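Wimlow Household Manipulation Set: README and Data Card

Release: Umari
Maintained by: Brasau Data Stewardship Office
Language of annotations: English (Canadian spelling)

1. Scope of this document

This README sets out the rules under which the Wimlow set was collected, labelled and released, and the conditions that apply to its use. It is intended for laboratories that train or evaluate two-armed household robots, and for reviewers who must decide whether the set is suitable for a given purpose. Where this document and the older collection handbook disagree, this document prevails.

The Umari release contains 585 episodes recorded in 30 homes. Of these, 232 involve fabric handling of some kind: clothing, bags, bedding or cleaning cloths. A further 71 episodes are held back for evaluation and are not included in the counts given here. Requests for the held-back portion are dealt with under section 8.

2. Structure of an episode

Each episode consists of synchronized views from the head and from both wrists, joint positions, gripper opening, and a short written instruction. Timestamps are recorded on a single clock. Episodes in which any stream drifted beyond the tolerance stated in the Ağca synchronization note were rejected at intake and were not repaired afterward.

The head view is the reference view for task labels. The wrist views are the reference for contact labels. Annotators must not infer contact from the head view alone, even where the gripper is plainly close to an object.

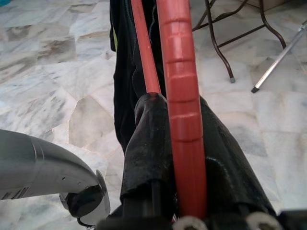 Contact labels are assigned per finger and per object, and the object must be named at the level of certainty the view allows. Black fabric bunched in thick folds at the foot of a red ribbed tube, for instance, is labelled "fabric item, black" unless another view of the same episode settles whether it is a bag or a garment. The tube is labelled by colour and form. Annotators are instructed not to supply a function for an object where none can be established, and a label such as "part of appliance" requires a second reader's agreement. Occluded portions are marked as occluded and are never completed by guesswork, including where a rod or shaft passes behind cloth and a continuation seems likely.

Reflective flooring requires particular care. Polished stone and glazed tile produce highlights that earlier segmentation tools marked as liquid. The label "wet" may be applied only where the instruction or an episode note records the presence of liquid.

3. Conduct of collection in occupied homes

3.1 Consent is obtained in writing from every adult resident before equipment enters the home. Consent covers the rooms named on the form and no others. A doorway opening onto an unnamed room is to be closed or screened.

3.2 Residents may withdraw an episode at any point before release. A withdrawn episode is deleted from all working copies, and its number is not reused.

3.3 Furnishings remain as the resident keeps them. Operators may move an item only where it obstructs the base of the robot or presents a trip hazard, and must return it to its place at the close of the session.

3.4 Mail, prescription labels, family photographs and screens are to be removed from view or covered. Where this was not done, the affected region is masked at intake.

3.5 Sessions are not to be conducted while children under the age stated on the consent form are in the same room. Pets must be kept in another part of the home.

4. Physical safety

The following rules apply to every session, including rehearsals for which no data are kept.

The emergency stop is held by a second operator who has no other duty. It is tested at power-up and again after any break in the session.

Arm speed is limited to the household setting. The limit may not be raised to shorten a session.

Cables are to be routed behind the working area wherever the room permits. If a cable must cross the floor within reach of an arm, the operator notes it in the episode record and checks it before each new attempt.

Fans, heaters and lamps within the reach of either arm are recorded in the room survey. Operators should keep loose fabric well clear of any fan grille, whether or not the appliance is switched on.

Containers placed on stools, chairs or other light supports must be checked for stability by hand before the arms are enabled.

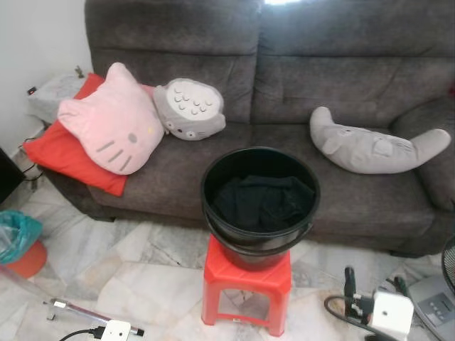 A session is halted if fabric becomes wound around a finger, a joint or a cable. Power to the arm is removed before the fabric is freed. Operators must not attempt to free it by opening and closing the gripper, a practice that damaged two finger caps in the pilot phase and caused one minor pinch injury. All such events are entered in the incident log, which is available to licensees on request.

5. Annotation quality

Every episode is labelled by one annotator and checked by another. Disagreements over object identity are settled in favour of the more general term. Disagreements over task success are referred to a senior reader, who has access to the full episode and may not rely on the final image alone.

Colour names follow a closed list supplied with the release. Character merchandise is labelled by object type and colour, with the character's name entered only in the optional notes field.

6. Known limitations

The homes are concentrated in one metropolitan region and are mainly apartments. Carpeted rooms are under-represented. Dark fabric is frequent and is poorly resolved in the wrist views, particularly in folds. Users reporting results on fabric tasks should state performance on dark items separately.

7. Prohibited uses

The set may not be used to identify residents or dwellings, to estimate household income, or to train systems intended for covert monitoring.

8. Access and corrections

Applications for access are made through the Brasau portal and must name a responsible investigator. Errors in labels should be reported with the episode number, the view and the time offset. Corrections are published with each minor release, and the next is scheduled for November.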